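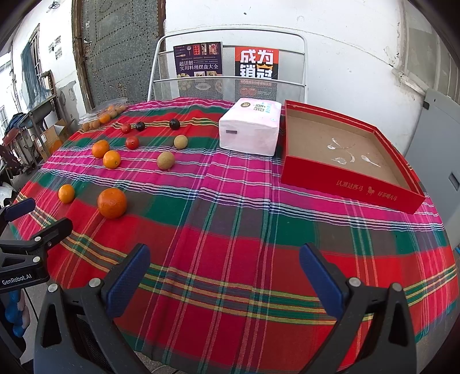
Finally read Firesell start to finish, both editions, and I need someone to tell me which ending people are putting on. The Cudivus script stops when Asta locks the shop. The Ranasinghe one goes on for another whole scene with the brother coming back for the ledger. Not a small difference!! Whole play reads differently. Without the brother she's won something, with him she's just been late again. We're doing a reading in Fokham in September, script in hand, no set to speak of. For the market opening I want a plaid tablecloth, oranges and a few tomatoes loose all over it, and the actors just leaning on the table and haggling. That bit I'm sure of. The ending I'm not. Anyone seen it done with the extra scene? Does it drag?

*posted by halfprice_hecuba, August 27, 2018*

---

Saw it with. It drags. Sorry. The ledger speech is gorgeous on the page and then you're sitting there after what felt like the end of the play, coat half on, and a man walks in and talks about tax for four minutes. People near me clapped at the lock and then had to stop clapping. Awful for the actors.

Go Cudivus.

*posted by prompt_corner*

---

disagree completly. the lock ending is a cheat. she locks the door, lights out, everybody goes home feeling good about small business?? the whole of Act 2 is telling you the shop isn't hers. the name over the door, the letter, the aunt not looking at her in the tea scene. then you cut the one scene that pays that off

also "he talks about tax" — he talks about their mother. the tax is how he talks about their mother. come on

*posted by wrenandco*

---

> he talks about tax for four minutes

It's nearer two if the actor doesn't savor it. They always savor it. I've read that part out loud at my kitchen table and got to the end quick enough, no pauses, and it's better fast. He's embarrassed. He wants to be out of there. Direct him like a guy who left the car running.

Which translation are you using for the Act 1 proverb bits btw? One of the two has "a cheap knife cuts the seller" and the other has something about a goose.

*posted by mthorn_reads*

---

Goose is Ranasinghe. I hate the goose.

Thanks all, this is useful but now I'm more confused. wren I take the point about Act 2, the aunt scene is the one I'd fight for and it does sort of set him up. But I've got nobody for the brother yet. Vignesh Thomas is reading the landlord and says he'd double, which, hm. Landlord and brother same face. Is that a statement? Do I want a statement?

*posted by halfprice_hecuba*

---

Doubling those two is the best idea in this thread and you should do it and take the credit.

*posted by mthorn_reads*

---

No! It's the worst idea. Landlord exits, two pages, brother enters, audience spends the entire speech thinking the landlord is back in a different hat. In a reading! With no costumes! How would anybody know?

*posted by prompt_corner*

---

She says his name when he comes in. It's the first word of the scene.

*posted by wrenandco*

---

People miss the first word of a scene. They're coughing.

*posted by prompt_corner*

---

Coming at this from the text side if that's ok. I went through both editions last winter for a thing I was writing (never finished it, don't ask). The Ranasinghe text is longer by 1,737 words and the last scene is only part of that. The rest is spread all over. The aunt gets a second story in the tea scene. The customers in the opening get names. There's a stage direction about the shutters that runs half a page and is pretty much a short story, you could not stage it if you tried.

So it isn't "same play plus a scene." I think they're two drafts. The Cudivus is tighter all the way thru and the ending goes with the tightness. If you bolt the long ending onto the short text you get what prompt_corner saw, i.e. a play that's finished and then keeps going. In the long version it's been wandering the whole time, so one more scene doesn't feel like a mistake. It's a slower animal from page one.

My advice is pick an edition and stick to it. Don't mix.

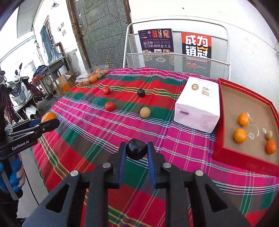

The other thing with the long text is the haggling. In the short one the market opening is a page and a half, everyone gets one line and we're off. In the long one it's a real argument about price, with the same three sentences coming round again and Asta giving way a little each time. Then when the brother names his figure at the end she uses those same sentences back at him. If you've cut the haggling, and the short text has, that echo isn't there and his scene has nothing under it. I'd bet that's the production prompt saw. Short opening, long close.

Menaka Patwary's intro to the Ranasinghe edition says a bit about this, she calls it "the play's second price." I don't buy all of it, and there's a long detour about the shutters, but the intro is worth your time even if you go with the other text.

*posted by marginalia_dept*

---

ok this is a great post and also yes, it WAS a short opening. I remember thinking we got out of the market fast. So fine. Maybe I saw a mashup. Wouldn't have known, there was nothing in the program about which edition.

Still think the lock is the better last image. You have a key, you have a sound, you have dark. Versus a man with a book under his arm.

*posted by prompt_corner*

---

last image in the long one isnt the man with the book. he's gone by then. she's alone and she opens the door again. UNLOCKS it. that's the end. so you get the key and the sound AND it means something

did your production not do that??

*posted by wrenandco*

---

...no. Lights went down on him.

*posted by prompt_corner*

---

well there you go

*posted by wrenandco*

---

lol

*posted by mthorn_reads*

---

Wait, hold on, I've got my Ranasinghe here and I don't see an unlock. Last page, she "stands at the door with the key." Then curtain. Nobody opens anything. Am I missing a page? wouldn't be the first time, mine was used and the binding's shot.

*posted by halfprice_hecuba*

---

Not missing. First printing says "stands at the door with the key," the reprint says "turns the key and stands." Doesn't say which way she turns it. wren is reading "unlocks" into that, which is fair since it was locked, but you could play it as her checking the lock. I've seen people get very heated over it. The first printing was only 300 copies so most folks have the reprint.

*posted by marginalia_dept*

---

it's locked. she turns the key. it is now unlocked. thats how keys work

*posted by wrenandco*

---

The brother left through that door so it must've been open already. So she turns the key and it's LOCKED. So it's the same ending as mine. I win.

*posted by prompt_corner*

---

he leaves by the back. "goes out by the yard." page before

*posted by wrenandco*

---

And comes in by the yard too, I just checked. So the street door stays locked the whole scene. Point to wren. Annoying.

*posted by mthorn_reads*

---

Ok so. Where I've got to, tell me if it's dumb.

Long text. All of it, goose included, god help me. Vignesh doubles. I read the stage direction about the shutters out loud myself, from a chair at the side, bc it's a reading and stage directions are allowed to just be read, and if it's a short story then great, they get a short story. The room holds 30 and it isn't a big night, if they hate it they can tell me in the parking lot.

Only worry is time. Two and a half hours on paper stands? With a break?

*posted by halfprice_hecuba*

---

Won't be two and a half. The long text read at a decent clip should come in under two hours plus break. Put the break after the letter, not after the tea scene where it's printed. You want them going out wondering about the letter. If you break after the tea they come back cold and the landlord has to do all the work again.

*posted by mthorn_reads*

---

Strongly against moving the break. The tea scene ends on the aunt washing one cup. It's the best act ending in the thing. You can't have that and then just keep going into the yard.

*posted by marginalia_dept*

---

Agree with marginalia for once. Keep the cup.

And I take back some of what I said about the doubling. Some. If he's got a different voice for the brother and not a Hat. Please no hat.

*posted by prompt_corner*

---

no hat

also hecuba ask whoever reads the aunt to leave the second story FLAT. don't do the voice. she's told it before, everyone in the room has heard it, asta is barely listening. i've heard it done teary and it kills the letter stone dead

*posted by wrenandco*

---

Noted re aunt. Noted re hat. Keeping the break at the cup, sorry mthorn.

Haven't told Vignesh he's learning a tax speech yet. Will report back after the first read thru. If anyone has a scan of the reprint's last page could you message me, I'd like to see the exact wording before I decide what she does with her hand.

*posted by halfprice_hecuba*

---

Sent you the last two pages. Second one's a bit crooked but you can read it. Note the comma after "key" in the reprint — I'd never noticed it before today and now I think it's a pause.

*posted by marginalia_dept*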